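# Pulling apart and re-closing snap-shut moulded cases (the pink ones etc.)

Quick write-up, for anyone doing the repair table who hasn't done a plastic case before.
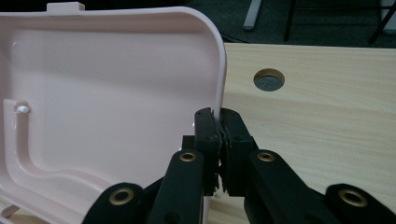 *Last changed: January. Added the bit on split pegs, fixed the glue section (thanks Khalil)*

Pale pink panel, inner side up. Lots of our cases are built on much the same lines so I'll keep using it as the reference. Rounded corner, raised rim, little tab on the top edge, white peg standing up out of the floor, and a moulded ridge that runs down the side and swings across in an S. Learn what those are for and you can do most cases that come through the door.

## What you need

- Two or three plastic spudgers, or old guitar picks. NOT a screwdriver. Not a butter knife either
- Soft towel, folded in half
- Small tray with sides
- Cotton buds
- Dish soap, lukewarm water
- Isopropyl for stubborn gunk (see warning)
- 600 grit wet and dry, one small square
- Masking tape and a pencil
- Good light from the side. A desk lamp pushed right down low is perfect

Optional: hair dryer. Useful in winter when the plastic's been in somebody's car boot.

## Know your parts

**Rim.** The raised edge. Does most of the work keeping the halves lined up. Usually one half has a rim that sits inside the other. If it's bowed the case will never close nicely, no matter what you do to the clips.

**Tab.** Small, rectangular, sticks out past the rim. Goes in a slot on the other half. Usually a locator, sometimes a hinge-ish thing you hook in first and swing shut from. Figure out which before you force anything!

**Clips / latches.** The bits that go click. Often down near a corner. These are what people break.

**Pegs.** Short posts standing up from the floor. Can be a locating post, a spot for a spring or a small wheel to sit on, or just something to hold a loose part still. If a peg's a different colour from the rest, chances are it's a separate piece and can come out. Don't yank to find out.

**Ridges.** The raised lines. They stiffen the panel and fence off pockets for whatever lives inside. Ridge curves = something in there is curved, or has to move past something. Handy when you've got a part left over and no clue where it goes.

## Opening

1. Towel down. Case on the towel.
2. Look for screws. Under stickers, under rubber feet, inside battery bays. Randa spent most of an afternoon on a Flarnier case with a screw under the label. Rub your thumb over every label and feel for a dip.
3. Find the seam, run a fingernail right round. You want the spot with the most give. Generally the middle of a long side.
4. Cold plastic? Warm it. Hair dryer on low, keep it moving, hand's width away. Warm to touch is plenty.
5. Spudger in at the soft spot. Twist, don't lever. Should get a little gap.
6. Leave that one in. Second one goes in next to it, slide towards the nearest corner. Go till it stops. That's a clip.
7. Twist gently right beside the clip. Pop. Next one.
8. Rounded corners last. There's rarely a clip right on the curve, but the rim is stiff there and it fights you.
9. Three sides free, stop. Lift the loose side a finger's width and look in with the lamp. Wires? Spring? If there's a spring put your other hand over it NOW.
10. Tab side last. Slide it out of the slot in the direction it wants to go, don't snap it upward. That's how tabs get sheared off.

Both halves inner side up on the towel. Phone photo before you touch any of the guts. Then a second photo, because the first one's blurry.

Mark the halves. Masking tape on the outside, pencil arrow pointing to the top. Sounds silly with a shape that obviously only goes one way, until you get a symmetrical one.

## Cleaning

Guts out first and into the tray, roughly in the positions they came from.

Soapy water, lukewarm. Hot can warp thin panels and you won't notice till it won't close. Swish, soft brush along the channels, cotton bud round the base of every peg and into the inside corner where the rim meets the floor. That's where the grey fluff lives.

Glossy insides scratch if you look at them sideways. No scourers, no "magic" sponges (they're abrasive!!). Nobody sees the inside but the scratches hold dirt and you'll be back at it next year.

Isopropyl: test first, on the inside, somewhere low down. Some coloured plastics go cloudy. If the bud picks up colour, stop. Back to soap.

Dry with a lint free cloth then leave it standing on edge. Give it an hour. Water sits in the channels and hides.

## Checking

Lamp low, from one side. Tilt the panel slowly. Light runs along the rim as a bright band, and wherever that band kinks or breaks you've got a dent, a crack or a bow. Works way better than staring at it straight on, pale colours especially.

Go round in order:

- Rim: kinks, whitening (stress), any chips
- Tab: hairline at the root. Flex it a *tiny* bit with a fingertip
- Clips: hook still square or rounded off?
- Pegs: straight? Split down the side?
- Ridges: mostly fine. Look where they meet the rim
- Floor: lay it on a flat bench, press opposite corners. Rocking = warped

Then write it on the job card. Please. "Case bit broken" isn't a fault description.

## Fixing the common stuff

**Rounded-off clip.** If there's a bit of hook left, one or two strokes of the 600 on the underside to square it back up. One or two. You're removing plastic you can't put back. If it's gone completely, see how many others are holding, often the case is ok without it.

**Cracked tab.** Solvent cement if you know the plastic is ABS or styrene. Thin brush, let it wick into the crack, hold it shut with tape and leave overnight. Super glue if you don't know, tiny amount on a toothpick, and keep it off the glossy surfaces because it fogs. If it's polypropylene (feels waxy, bends white rather than cracks) nothing much sticks, don't waste the glue.

**Split peg.** New bit. Don't fill it. Close the split with your fingers, thin glue down the crack, wipe the outside straight away or it'll be too fat for whatever sits on it. Candela slips a short bit of heat shrink over hers while they set and peels it off after, works a treat.

**Leaning peg.** Warm, nudge upright, hold till cool. If there's a whitish ring at the base leave it leaning, it's about to snap.

**Bowed rim.** Warm water, as warm as you can keep your hand in and no more, a minute or so, then flat on the bench under a heavy book till fully cool. Sometimes needs a second go. Sometimes doesn't work at all, sorry.

**Warped floor.** Same, less hope.

## Closing it up

1. Guts back in. Check against your photo. Springs last.
2. Anything that sits on a peg should drop on under its own weight. If you're pushing, it's the wrong way up or there's glue on the peg.
3. Run a finger down each channel. Nothing poking above the ridge. Wires *in*, not on top. Pinched wires are the number one reason we see the same case twice.
4. Hook the tab into its slot first. Always tab first.
5. Swing the halves together. Should meet nearly all the way under just a bit of finger pressure.
6. Squeeze round the edge starting beside the tab, both directions, a clip at a time. Rim inside rim, check as you go.
7. Far corner last. Firm squeeze with the heel of your hand.
8. Fingernail round the seam. Any step or gap, open that side and look. Don't squeeze harder!

Give it a shake by your ear. Rattle means a part's off its peg or you left something in the tray.

Screws back if it had them. Start each one by turning *backwards* till you feel it drop into the old thread, then forwards. Stops you cutting a new thread and stripping the post. Snug, no more.

## If it won't shut

- Towel fluff or glue blob in the rim. Most common
- Part sitting on top of a ridge instead of in the pocket
- Tab in front of the slot not in it
- Halves swapped end for end (masking tape!!)
- Bow you missed, go back to the lamp

Still no? Put both halves and the guts in one ziplock, tag it, leave it on the shelf for Kyriaki. Don't tape it shut and hand it back.

## Spares

Dead cases go in the bin marked CASES under the bench, halves kept together. Utonum ones are worth keeping even cracked, I've pulled plenty of good clips and pegs out of those. If you take somthing from the bin, write what came out on the tape so the next person isn't hunting.

Still to add: hinged cases, ones with a rubber gasket, and a bit on matching colours for pale plastics that have yellowed. Flurina has notes, haven't got them off her yet.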